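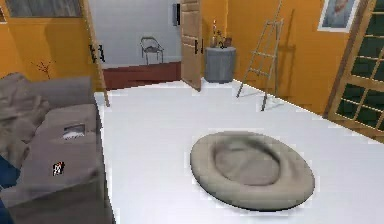

Institut Vasseur - Département Préparation et performance
Support rédigé par l'équipe pédagogique du module Football, version de mars

Quantification de la charge d'entraînement en football : notes de cours, partie 2

Rappel de la partie précédente

La charge externe désigne le travail réalisé par la joueuse ou le joueur, indépendamment de sa réponse physiologique : distance parcourue, distance à haute intensité, nombre d'accélérations, durée des séquences. La charge interne désigne la réponse de l'organisme à ce travail. Deux sportives soumises à la même charge externe peuvent présenter des charges internes très différentes selon leur niveau d'entraînement, leur sommeil, la température ou leur historique de blessure.

La présente partie traite de la charge interne estimée par la perception de l'effort, dite méthode RPE de séance. Les méthodes fondées sur la fréquence cardiaque sont abordées dans la partie suivante.

Principe de calcul

La charge d'une séance s'obtient en multipliant la durée de la séance, en minutes, par la note de perception de l'effort donnée sur une échelle de zéro à dix. Le résultat s'exprime en unités arbitraires (UA). Une séance de 50 minutes notée 5 donne ainsi une charge de deux cent cinquante UA.

La durée retenue comprend l'échauffement et les temps de récupération entre exercices. Le retour au calme est inclus ou exclu selon la convention du club, mais cette convention doit rester identique sur toute la saison. Un changement de convention en cours d'exercice rend les séries non comparables.

Pour un match, la durée correspond au temps de jeu effectif de la joueuse, augmenté de l'échauffement si celui-ci est compté à l'entraînement. Les remplaçantes non entrées en jeu font l'objet d'une ligne séparée, faute de quoi leur charge hebdomadaire est sous-estimée lorsqu'un travail complémentaire leur est proposé après la rencontre.

Recueil de la note

La question posée est unique et porte sur la séance entière : « Comment était ta séance ? » La note est recueillie individuellement, hors de portée des coéquipières, environ 30 minutes après la fin. Une réponse donnée trop tôt reflète surtout le dernier exercice. Une réponse donnée devant le groupe tend à se rapprocher de celle des premières à s'exprimer.

L'échelle doit être présentée avec ses ancrages verbaux. Une phase de familiarisation est nécessaire, en particulier chez les jeunes et chez les joueuses qui arrivent d'une structure utilisant une autre échelle. Les notes de cette phase sont conservées mais n'entrent pas dans les moyennes.

Indicateurs hebdomadaires

Charge hebdomadaire : somme des charges de toutes les séances et du match.
Charge quotidienne moyenne : charge hebdomadaire divisée par sept, jours de repos compris (valeur zéro).
Monotonie : charge quotidienne moyenne divisée par l'écart type des charges quotidiennes.
Contrainte : charge hebdomadaire multipliée par la monotonie.

Une monotonie élevée signale une semaine peu contrastée, où les charges quotidiennes sont proches les unes des autres. Une valeur supérieure à 2 est souvent traitée comme un seuil d'attention. Ce seuil est indicatif : il provient de populations et de disciplines variées et doit être confronté aux données propres à l'effectif.

Si l'écart type est nul, la monotonie n'est pas définie. Le cas est rare en club, mais se rencontre dans les fichiers mal remplis, quand une même valeur a été recopiée sur toute la semaine.

Étude de cas : effectif Stedlow

Le fichier Stedlow, distribué en séance, couvre une demi-saison d'une équipe féminine de niveau national. Il contient 573 lignes, une par joueuse et par séance. Les données ont été exportées depuis la plateforme Unemis au format texte, séparateur point-virgule.

Points à vérifier avant tout calcul :
- doublons liés à une double saisie sur téléphone et sur tablette ;
- durées exprimées en heures et non en minutes ;
- notes manquantes codées zéro, à distinguer des jours de repos ;
- séances de réathlétisation, saisies par le staff médical avec leur propre code.

Le traitement des valeurs manquantes doit être explicité dans le compte rendu. Le remplacement par la moyenne de l'équipe pour la même séance est admis si l'absence de réponse reste isolée. Il ne l'est pas pour une joueuse en reprise, dont la perception s'écarte par définition de celle du groupe.

Limites de la méthode

La note RPE agrège des contraintes de nature différente. Une séance technique longue et une séance courte à haute intensité peuvent produire la même charge en UA, avec des effets distincts sur les ischio-jambiers par exemple. Certains clubs recueillent deux notes, l'une respiratoire, l'autre musculaire - le gain d'information existe, au prix d'un recueil plus lourd.

La charge seule ne permet pas de prédire une blessure. Les rapports entre charge aiguë et charge chronique ont été largement utilisés à cette fin et font l'objet de critiques méthodologiques, notamment sur le couplage mathématique des deux termes. Ils seront discutés avec le protocole Zaltia.

Travail à rendre

Calculer, pour chaque joueuse du fichier Stedlow, la charge hebdomadaire, la monotonie et la contrainte. Représenter l'évolution de la charge médiane de l'effectif et commenter les semaines à deux matchs. Joindre la feuille de calcul avec les formules apparentes. Les comptes rendus sans description du nettoyage des données ne sont pas corrigés.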